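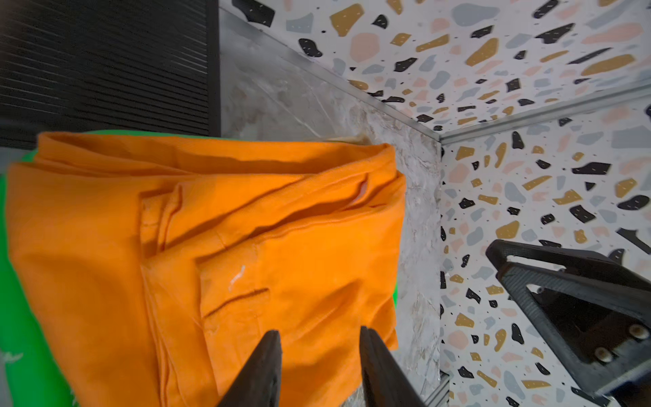
Home | Issues | Working Papers | Authors | Contact

Print this page | E-mail this page

4. What people told me about keeping clothes

I went into this part of the study thinking I'd be writing about money. The survey I ran through the Mernon neighborhood newsletter asked people why they stopped wearing things, and I had price down as the obvious first answer. Cheap shirt, short life. I got 462 usable replies, and price hardly came up at all (I had to go back and check that I hadn't left the box off the form).

What people wrote about was storage. They forgot what they owned. A shirt went to the bottom of a stack in August and came out again two years later, and by then it felt like somebody else's shirt. One person told me she had bought the same gray cardigan twice. Another kept everything on hangers for exactly this reason and was pretty fierce about it -- I got three paragraphs on hangers, which I enjoyed very much.

So I added a second round. I asked 18 of the people who had answered to keep a wearing diary, and I asked them to write down where each item had been before they put it on: hanging, folded, on a chair, straight out of the dryer. All together they logged 3422 wearings. The chair did much better than I would have guessed! Things left on chairs got worn again quickly, usually within the week. Folded things did fine near the top of a pile and badly farther down.

Color muddies this a bit. Several diary keepers said they could always find their bright clothes, even in a crowded drawer, and a strong, even orange like the folded garment in Figure 1 is the kind of color they meant. But finding a thing and wearing it are different problems. Bright items were easy to spot and still got skipped on work days, and I don't have enough entries to pull those two effects apart. I'd want a much bigger group, and I'd want it spread over a whole year, with the coats and sweaters in it.

I should also say something about the Picard drawers. The diary keepers who lived in the Picard apartments all had the same deep built-in drawers, and their bottom layers were worn the least of anybody's. I took those homes out and ran the numbers again. The pattern got weaker but it didn't go away, so I've left them in for the rest of the paper and marked them in the tables.

Figure 1. Orange garment, folded.

Reader comments (3)

Punditano: I'm a chair person and I feel seen. Did you ask whether the diary itself made people dig deeper into their drawers? I know it would for me.

Hundine: We had those deep drawers for years. I finally stood everything on edge like files and found 46 T-shirts. Kept ten.

Punditano: 46!! OK, now I have to go look in mine.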